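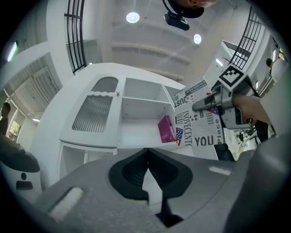
映画が外国で公開されるまで

外国の映画を見ると、画面の下に日本語の文字が出たり、登場人物が日本語で話したりします。映画は完成した時点では、作った国の言葉しか入っていません。別の国の人が見られる形にするには、いくつかの作業が必要です。このページでは、その手順を順番に説明します。

1 上映する権利を買う

映画には「権利」があります。権利とは、その映画をどこで、いつまで、どんな方法で見せてよいかを決めるものです。映画館で上映する権利と、インターネットで配信する権利は、別々に売られることがあります。

権利を買って映画館に届ける会社を「配給会社」といいます。たとえば『Skaldale』という山の村の映画では、配給会社のネーゲリ(Nägeli)が映画館の権利を買い、配信サービスのアトゥデン(Atuden)が配信の権利を買いました。このため、同じ映画でも映画館と配信とで始まる日がちがいます。契約に「映画館での上映が終わってから配信する」と書かれている場合もあります。

2 せりふの表を作る

次に、せりふをすべて書き出した表を作ります。表には、だれが、何を、何秒から何秒まで話したかを記録します。この時刻のことを「タイムコード」といいます。『Skaldale』のせりふは、全部で1,000をこえました。

せりふだけでなく、看板や手紙など、話を理解するために必要な文字も表に入れます。

3 字幕をつける

字幕は、せりふをそのまま訳した文よりも短くなります。人が文字を読む速さには限りがあるためです。日本語の字幕では、1秒につき4文字が目安とされています。せりふが2秒なら、使えるのは8文字です。

「きのうの夜からずっとおまえを待っていたんだ」というせりふを2秒で話していたら、全部を字幕にすることはできません。「一晩待ったぞ」とすれば6文字で、目安の中に入ります。どの情報を残し、どの情報をけずるかを決めるのは翻訳者です。

字幕翻訳者のエミール・コフラーさんは、先に映画を最後まで見てから訳し始めます。はじめのほうの短いせりふが、終わりの場面で意味を持つことがあり、けずってしまうと話がつながらなくなるからです。 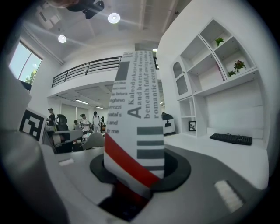
4 吹き替えを録音する

吹き替えでは、声優が別の言葉でせりふを話し、その声を元の声と入れかえます。字幕のような文字数の目安はありませんが、話し始めと話し終わりを画面の口の動きに合わせます。口を閉じて出す「ま」「ば」「ぱ」の音は、ずれると目立ちます。

映画の音は、ふつう「せりふ」「音楽」「効果音」に分けて保存されています。効果音とは、足音やドアの音などです。せりふの部分だけを取りかえるので、音楽や足音は元のまま残ります。録音監督のバレンティン・シュワイガーさんは、最後に音の大きさを調整し、声だけがうき上がって聞こえないようにします。

5 審査を受ける

国によっては、公開の前に、何才から見てよいかを決める審査があります。審査のしくみは国ごとにちがい、同じ映画でも年令の区分が変わることがあります。こわい場面の一部を短くして、もう一度審査を受ける映画もあります。

6 公開日と映画館を決める

最後に、公開日と上映する映画館を決めます。すべての国で同じ日に公開する方法を「世界同時公開」といいます。この方法では、映画の完成前から翻訳を始めるため、途中で場面が変わると字幕も作り直しになります。

反対に、国ごとに日をずらす方法もあります。『Trerkano』という映画は、3月に作った国で公開され、ほかの国ではそのあとに公開されました。上映した映画館は、全部の国を合わせて150近くです。

言葉の説明

配給:映画の権利を買い、映画館に届けて上映してもらう仕事。
配信:インターネットを通して映像を送ること。
タイムコード:映像の中の位置を、時・分・秒・コマで表した数字。
コマ:映像を作っている1枚1枚の絵。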